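Règles autour des cellules de manipulation : vous faites comment ?

tilidon_bx
Bonjour, on a trois postes avec bras et pince deux doigts, châssis alu noir, plateau bois. On doit écrire une consigne commune avant février. Pour l'instant chacun fait à sa façon et ça frotte. Je cherche surtout des règles sur les objets posés sur le plateau et sur la présence des gens à côté.

Kerkow
Chez nous : vitesse limitée à 80 mm/s dès que quelqu'un est à portée, arrêt d'urgence accessible sans se pencher, plateau vidé entre deux séries. Le reste est dans l'analyse de risques.

m_joshi
Pas d'accord pour le plateau vidé. Si on enlève tout, la pince ne rencontre jamais de voisinage encombré et les essais ne valent pas grand-chose. Il faut une liste d'objets autorisés, c'est tout.

Kerkow
Une liste que personne ne relit au bout de 12 jours. Déjà vu.

Modupe Jibrin
Je suis entre les deux. Nous gardons des objets en bordure, mais la zone devant les doigts reste dégagée au départ de chaque essai. L'opérateur note ce qui est posé, le numéro de série et l'heure.
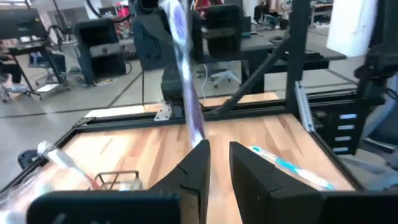
La fiche tient sur une page et reste accrochée au poste. Pour les câbles au sol, en revanche, aucune tolérance — on range avant de remettre en route.

m_joshi
Ça me va. Et les mains dans le volume de travail ?

Modupe Jibrin
Bras à l'arrêt, toujours. Même pour redresser un objet.

tilidon_bx
Merci. Je pars sur la fiche et je remets la vitesse à discuter vendredi.

Netero
Voir aussi le fil 327, même débat.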